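Residents' Association Marín 27
Minutes of the ordinary meeting, 11/08/2021

Chair: Maite Lorente
Present: 7 apartments. Two more sent their vote by letter.

The minutes of the last meeting were read and accepted with one correction: the key of the bicycle room costs 2 euros, it is not free.

1. Laundry room

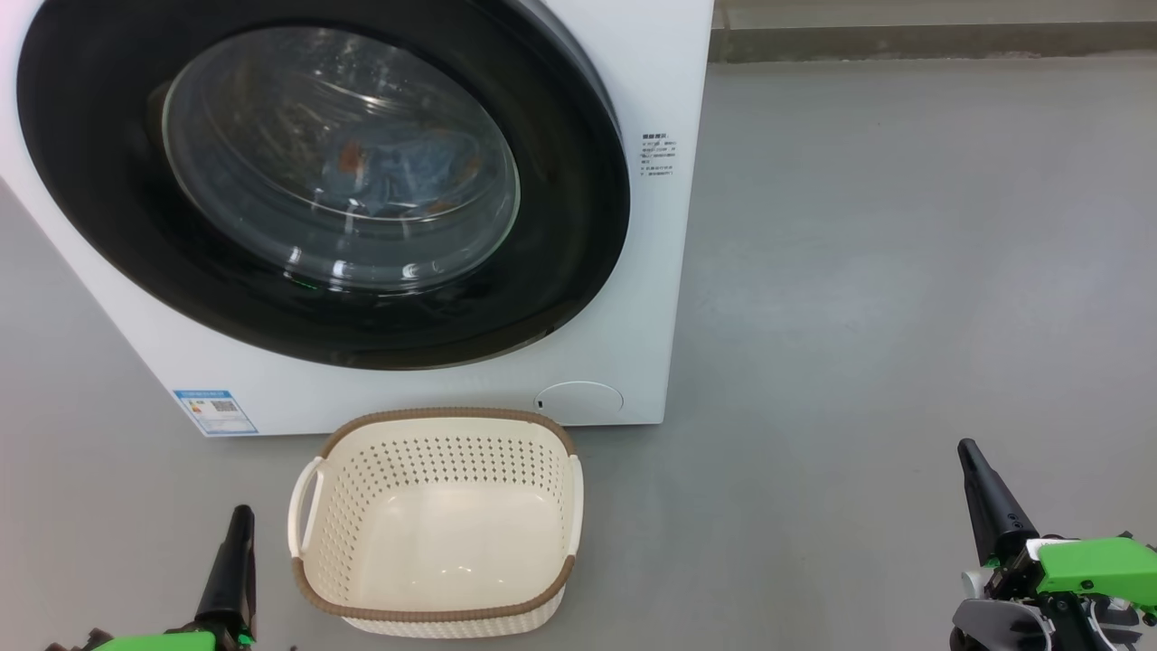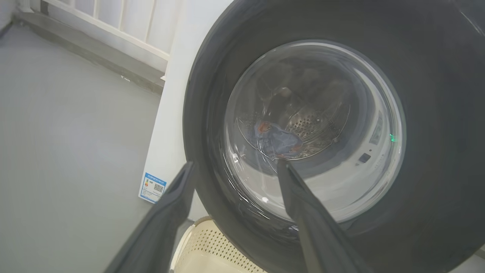 Washing machine, laundry room.

The new price list was discussed. The chair proposed to keep the same price until October and to look again at the water bill then. Accepted by all. It was also asked that people write their apartment number on the sheet at the door, with letters that the others can read. The hours stay the same, also for the weekend.

2. Roof

The firm Solten has sent an offer for the repair of the gutter on the yard side. The firm Skiltach was asked too, but we did not receive yet their answer. Several neighbors think we should wait for the second offer before we decide. The apartment on the top floor does not agree, because the water comes in above the kitchen window each time it rains strongly. After a long discussion it was decided to wait until October and not longer. If there is no second offer at that moment, the chair can sign with Solten.

3. Stairs and noise

There were complaints about furniture being moved late in the evening. The chair will put a friendly note in the entrance. The light between the second and the third floor goes off too quickly and an older neighbor had to stand in the dark. The electrician will be called to make the time longer.

4. Money

The accounts were shown and nobody had questions. Each apartment will pay 40 euros extra for the gutter, in one payment. One neighbor asked if it is possible to pay in two parts. This was accepted for everybody who asks for it in writing.

5. Other matters

The plants in the yard need a person to water them in the holidays. The list is in the entrance, and it is still empty.

The next meeting will be in October. The chair will send the letter with the date.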